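Right, a few of you asked what I meant on Tuesday when I said "the robot's doing crisps now", so here's a thread. Tea's made, get comfy.

**1/** For anyone new: I work in the kitchens at Rarneo, on the Vemorport site. We do packed lunches and buffet platters for offices, mostly. On a busy day it's 820 boxes out of the door, and every one of them gets its sandwich, its fruit, its something sweet and its little heap of crisps.

**2/** Crisps have always been the rubbish job. You can't grab them or they break. You can't scoop them or you get all the crumbs. So it's been a person in gloves picking up a small handful, over and over, for a whole shift. I did it for two winters and my thumbs have never forgiven me.

**3/** In May we got the arm. It's got a name on the paperwork that none of us use. We call it Uchida because that's what was written on the crate it came in, and by the time somebody said that was the delivery contact it was far too late!

**4/** I was expecting something like a car factory, all orange and swinging about. It's a lot quieter than that. The bit I find properly fascinating is the business end, so have a look at it in the crisps: 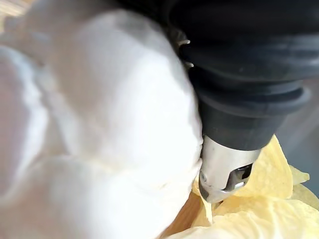

*Black ridged bit, shiny silver tip, and the crisps. I could watch this all day (and some days I do).*

**5/** See those ridges? I keep wanting to squeeze them like a concertina. I have not squeezed them. I've had the training.

**6/** So what's changed for us. First thing, the crisp station used to be one person all day, and now it's one person looking after the arm plus the fruit next to it. That's more walking and a lot less pinching. My hands feel better, my feet feel worse. Swings and roundabouts.

**7/** Second thing, and I didn't see this coming -- we talk less. When you were on crisps you stood opposite whoever was on sandwiches and you nattered for hours. I know everything about Lempi Huttunen's divorce, her sister's divorce and her allotment, all from crisps. Now I'm up and down the line and I get her news in bits.

**8/** (She's read this and says I can leave it in. She also says the beans did well and I never asked.)

**9/** Third thing is the new jobs. Two of us got sent on the course in Driralden to learn how to set it up, what the messages on the screen mean, when to stop it and when to leave it be. I was one of them. I left school with a woodwork certificate, so me stood there with a tablet explaining settings to the night shift is something my mum would've paid to see.

**10/** It did come with a bit more money. Not loads. We had to ask for it, too. The first version of the plan had us doing the extra bits for the same rate, and the union rep went very quiet and then very loud.

**11/** Since people always ask: has anyone lost their job? No, not so far. But when Piotr's old post came empty in the spring it wasn't filled, and I don't think it will be. That's how it goes, I reckon. There's no big meeting, just a peg in the changing room with no coat on it. I think about that more than I let on at work.

**12/** Is it any good, though? It's steady. I was faster than it for the first hour of a shift and miles slower by the last. It doesn't go for a wee. It also doesn't notice things. If a batch smells a bit off, that's still on us, and I'd like it written down somewhere that my nose is a piece of equipment.

**13/** It really hated the ridged crisps we tried for a big order. We had about 200 boxes to go and ended up doing the lot by hand, four of us round the table like old times. Lempi did her whole summer holiday in one go. Best afternoon I've had in ages, if I'm being truthful, and my thumbs were killing me by the end.

**14/** Things I'd tell another kitchen getting one of these. Ask who's being trained before it arrives. Get the pay sorted before it arrives as well. Let the people who do the job stand with the fitters -- ours had it set up on the wrong side for anyone right-handed until one of the girls on wraps pointed it out, and shifting it took them 10 minutes.

**15/** And keep a stool near it. You still need somewhere to perch.

**16/** The bosses want us at 1,000 boxes a day by Christmas. The arm can probably manage its share. I've asked who's buttering.

**17/** Somebody's asked if I still eat crisps. Yes. Salt and vinegar, on my break, out of the bag, with my hands.

**18/** Going to put the kettle back on. If you work with one of these, tell me what yours is called.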